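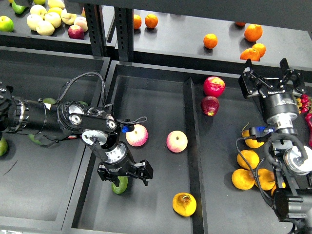
Kvido Kováčik asked whether the Lam wrap would have stopped his wrist cable from pulling out halfway through a pick, or whether he'd have ended up with a stopped arm and a squashed mango either way. Fair question, and I'd rather answer it up here than bury it at the bottom of the page!

Short answer: probably, if it's fitted with enough slack at the elbow. Long answer, keep reading.

Sirkeck Lam Cable Wrap, 28 mm
$106 per arm, GST included
Pick up from Erko or we'll post it

I started stocking these after a bad week in July. We had a two-arm fruit picking cell going in the workshop, and one of the arms kept throwing a protective stop on the same move, reaching across the middle tray with the wrist turned right over. It would run all morning, then stop dead with the gripper half shut. I blamed the program (of course I did) and spent ages fiddling with speeds and payload settings, and none of it made a scrap of difference.

It was the cable. The loop over the elbow was too short, so every time the wrist rolled over it went tight, and the connector at the gripper end was taking the load. By the time I'd pulled the plug off to have a proper look, one pin was bent and the boot had split. The gripper was dropping off comms for a blink and the arm was doing exactly what it should do and stopping.

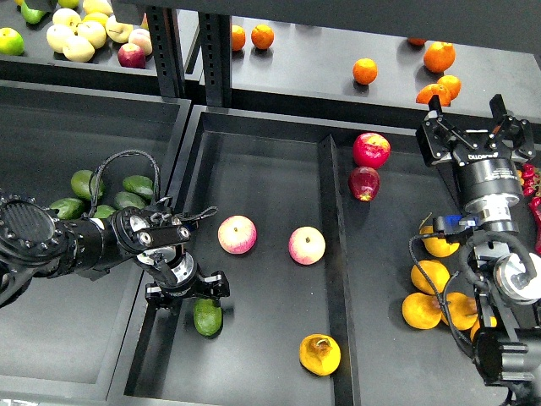
The bit that bothered me most, though, was what happened with the fruit. Our gripper held its last position when it lost comms, so you'd have a pear clamped in the air and no way to open the fingers from the pendant. I'll admit I reached in and tugged it out by hand the first time. Please don't do that. Hit the e-stop, isolate the arm, and follow the release procedure for whatever gripper you've got. If the comms come back while your fingers are in there you'll have a very bad arvo.

Now, the wrap itself. It's a split braided sleeve with soft straps, so you can get it on without unplugging anything at the tool end. We'd been using the Besico hard clips before that, and they're fine on a straight link, but they pin the cable in one spot and all the bending happens right beside the clip. The Lam lets it slide a little.

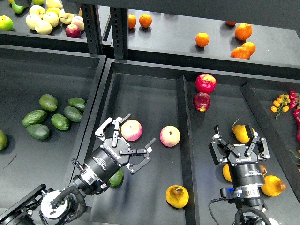
Fitting is easy enough, but do it with the power locked off and then jog slowly through your worst poses before you strap anything down tight. With two arms working side by side, check each one with its neighbour in the way as well, because a big generous loop loves to catch on the other arm or on a shelf lip. I got too keen with the slack on my first go and hooked it over the edge of a tray. Second go was heaps better.

Sirkeck says to inspect it every 2,000 hours. I look at mine a lot sooner than that, especially the strap nearest the wrist, where fruit juice gets into the weave and makes it go stiff. Warm water and a soft brush sorts it out.

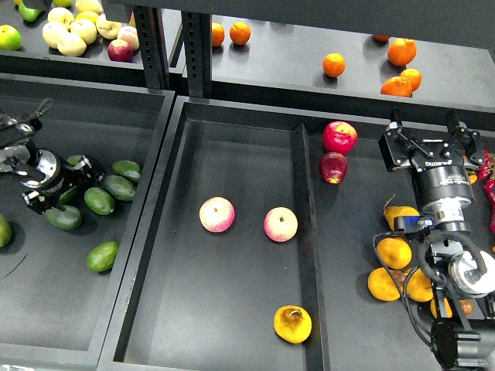 Two arms at the fruit bins, with apples and oranges on the shelf above.

What's in the bag: one sleeve, the straps, a spare strap and a fitting sheet (tiny print, sorry, ask me for the big one). No connectors. If your plug's already damaged, replace it first, as a wrap won't fix a bent pin.

Stock as of Saturday, February 19, 2022: 3 left in black, grey on back order. Message me with your arm model before you buy and I'll check the length for you.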